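Hand-held grippers speed up robot lessons, Windach team finds

Robots can pick up household jobs from people who never touch a robot - so says a team at Windach, out Tuesday. The method, called Reren, has people do the task themselves with a gripper in each hand. Square printed markers on the grippers help track where they go.
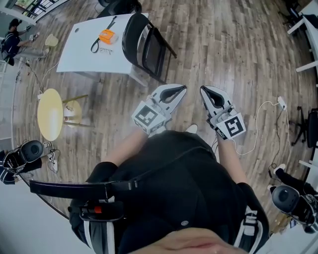 The group recorded 1,387 demonstrations in all, from 58 people. Training took 6 days. Best result was on folding and packing, weakest on anything with a lid.

"We expected to need far more data then that," said Yulan Shi, who led the work. A second set of 357 recordings, made in rooms the software hadnt met before, helped most.
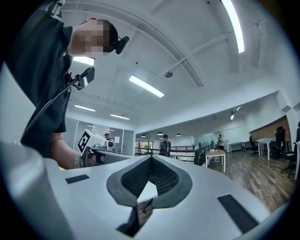 Diarmuid Horgan of Grastine, not part of the study, called it promising but wants longer tests. Heavy items still a problem. Code due in July, paper already up.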